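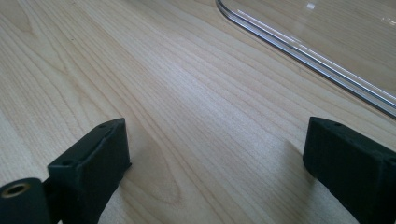 How often should a wooden table be oiled?
Twice a year is enough for most kitchens, and once is fine for a table that sees little use. Do it in November, before the heating dries the air.

Wipe the top with a damp cloth and leave it overnight. Sand rough spots along the grain, then apply a thin coat of oil with a cotton rag. Wait 5 minutes and rub off whatever is still on the surface. Lay used rags flat outdoors to dry, as a balled-up oily rag can catch fire.

A varnished or lacquered top does not take oil. Use mild soap and water on those.

For white rings, try a little plain mayonnaise left on for an hour, then wipe clean.

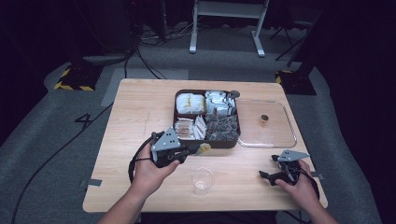 Tea and sachets in a divided tray on a light wood table.

Put felt pads under trays and lift them to move them.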